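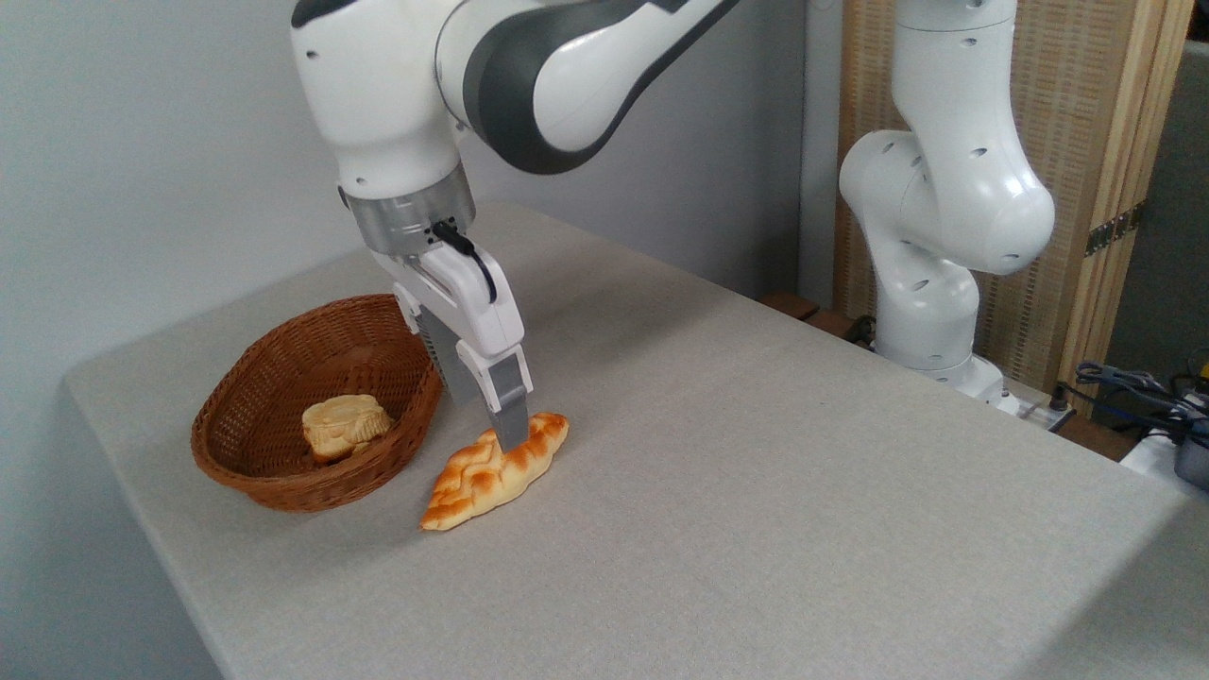 Fig. 52. Plaited roll beside the basket, fluted bun already inside.

5.2 Filling the bread basket

The Trastier oval basket is a simple object, and people still manage to overfill it. Allow yourself a minute.

1. Set the basket near the left edge of the table, leaving clear space to its right.

2. Put the round bun in first. It may lean a little. Let it lean; every attempt to straighten a bun ends with a thumbprint.

3. Lay the plaited roll on the table, next to the basket, plait upwards. Admire it briefly.

4. Lift the roll by its sides and lower it in at a slant, one pointed end slightly raised.

5. Stop. There is always a gap that looks as if it would take one more. Leave it alone.

NOTE: Long rolls may rest on the rim. Anything longer than the basket belongs on a board, whatever your guests say.

CAUTION: Do not press down on glossy crusts. They flake, and the flakes find their way into the weave, where they will outlive the basket.

CAUTION: Wicker does not go in the dishwasher. We have had letters.

To clean, turn the basket over and tap the base, then go over the weave with a dry brush. Replacement baskets: part 3902.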